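README – Dondley gripper pair, setup and upkeep notes
Maintained by Nour Nasrallah. Corrections to Eugénie Texier.

Scope
Covers the two hand-held grippers used for the Jusorden laundry recordings. Does not cover training code. If you came for benchmark numbers, there are none worth quoting yet.

Before a session
Check all the pivots for side play. The Drivard manual says every 599 cycles. I don't know where that number comes from and I would not rely on it. Check every time.
Close the jaws on a strip of paper and pull. If it slides out, clean the pads before you touch the spring.
Wipe the lens. Recalibrate after any drop, even a short one.

Known problems
Pads drift out of line. Eugénie thinks it is the glue, I think it is the plates flexing. Neither of us has proved it.
Of 45 clips in the April batch, 12 were dropped for bad jaw tracking. The vendor blames lighting – maybe.
Battery life is sold as "all day". Plan on up to 39 minutes. 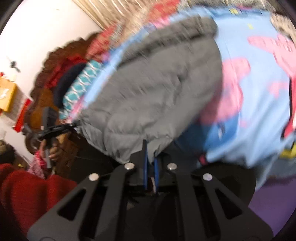
Pad alignment is the check people skip, and the one I would keep if I could only keep one. Thick items hide the fault, as they squash to fill whatever gap is left. With a quilted jacket between the blue pads, the left one stands higher than the right and the jacket is still held. Try a thin cotton sheet before calling a pair good. Fast lifts also blur the cloth, so don't judge grip from a single still.

Spare parts
Pads and rivets are in the Org drawer. Log what you take.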